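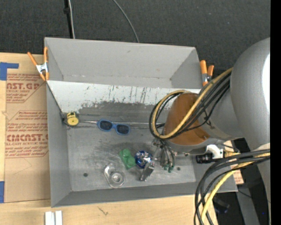

Renzo Zuccaro wrote in response to the January entry that a catch-all bin is only a junk drawer with taller sides, and that anyone who keeps one has put off the real work of sorting. The comment was a fair one and deserves a full reply.

This household has kept a bin for stray articles for six years. The present one is gray sheet metal with sloped walls. It stands on a wooden tabletop and receives whatever has been found out of place during the week: adhesive tape, a tape dispenser, sunglasses, a toy brick, small pieces of hardware. It was purchased secondhand when the Clovetti warehouse closed, and the scuffs on the inner panel came with it. Repainting was considered and declined.

The procedure is as follows. Articles are placed in the bin by any member of the household at any time. On the evening set aside for sorting, each article is taken out and returned to its proper location. Anything without a proper location is either assigned one or placed in the donation box in the hall closet. The bin is then wiped with a damp cloth, although the worn patches on the floor of it no longer respond to cleaning of any kind.

Certain categories have given more trouble than others. Tape is the most persistent. A yellow roll may belong to the workbench, the gift wrap shelf or the desk, depending on who is asked, and an empty dispenser tends to travel separately from the rolls that would fit it. It has now been settled that all tape and all dispensers are kept in the second drawer of the Sartori cabinet. Compliance has been partial.

Sunglasses are to go on the hook by the side door. The blue pair is exempt between trips to the lake, when it may remain in the glove compartment.

Toy bricks present a different question. The main collection stands at some 1307 pieces, according to a count made by the children over a school break, and the absence of a single green brick is noticed within the hour. Bricks are therefore returned on the same day and do not wait for sorting.

Brackets and other metal parts are the responsibility of the adult who removed them from whatever they were holding up. The shelf in the laundry room has been leaning since the fall, and inquiries continue.

Mr. Zuccaro also recommended a divided organizer of the Drorkau type. One was tried here for a short period. The compartments were too small for the dispenser, and the lid was lost.

The next entry will address the hall closet.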